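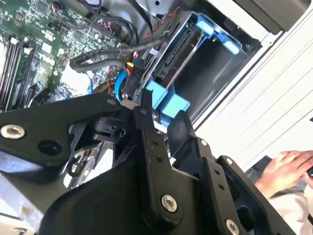

I will defend the old office desktop to anyone who'll listen. Give me a plain metal box with a lid that comes off and I'm happy for a whole afternoon! The sealed little slabs we're sold now are lovely to carry about, but when the drive fills up or the fan starts to whine, what are you meant to do? Buy another one, mostly.

I got hooked at the repair table in Follasgate, where I paid 20 pounds for a tired desktop that some office had finished with. It took me 5 minutes to get inside (most of that was looking for my glasses) and I've been an awful bore on the subject ever since.

What I love is that somebody thought about the next pair of hands. Memory slots with clips at the ends, so you know where the stick goes. A power supply in its own metal box. Best of all, the drive caddy, that humble bit of plastic which holds the drive so you don't have to fiddle with it in the dark.

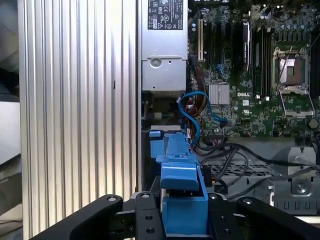
And they made it blue! I've a real soft spot for coloured parts inside a computer. A bright colour against all that grey metal gives a nervous beginner somewhere to start, and I've seen people who swore they'd never touch the insides of anything grow quite bold after one evening with a caddy and a latch.

Yes, these machines are bulky, and they'll never look smart on a shelf. I don't care a bit. I'd take 2 of them over any sealed box costing 200 pounds, and I'm going back to Follasgate in July to see what else has turned up.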